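**Brurow arm kit, second version**

The Brurow is a small table arm that you build yourself, with a screwdriver, two hex keys and one long evening. Kam-wah Kan and I sell it from our shared workshop in Hoddale. In the first version the links were printed. Now only the wrist and the gripper are plastic, and the links come ready cut and painted.

- Price: 885, shipping not included
- Reach: 39 cm from shoulder axis to finger tip
- Gripper weight with motor: 187 g
- Power supply: included, please choose your plug type when you order
- Clamp for table: not included in the basic kit

The motors are tested one by one before packing. If one of them makes a grinding noise in the first week, write to us and we send another. You do not need to return the old one.
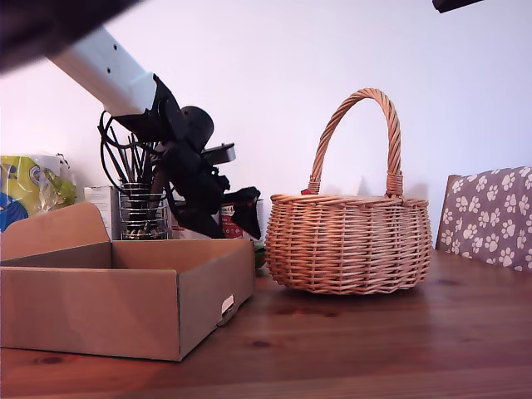
Cable length is the question we receive most often. The kit has the long set, so that the wrist can turn fully without pulling a connector. The price of this is a loop at the wrist, and you can see how the black cables stand out there and curl behind. When you work on a kitchen table, the loop can catch on things like the holder with utensils at the back, so leave free space on that side or tie the loop to the link with the soft straps from bag 4. Please do not use hard zip ties. Gisela Yáñez cut through the insulation with one of them in July and had to order a new set.

The fingers are angular and end in a point. They are good for handles, edges and thin rims. For round, smooth objects we recommend the rubber tips, sold separately.

**Assembly notes**

Tighten the wrist screws only after the first homing. The manual says this on page 6, but many builders read it too late. Reijo Jääskeläinen has written a Finnish translation of the manual, and you can ask for it by mail.

Spare fingers are in stock. The next lot of full kits is under preparation.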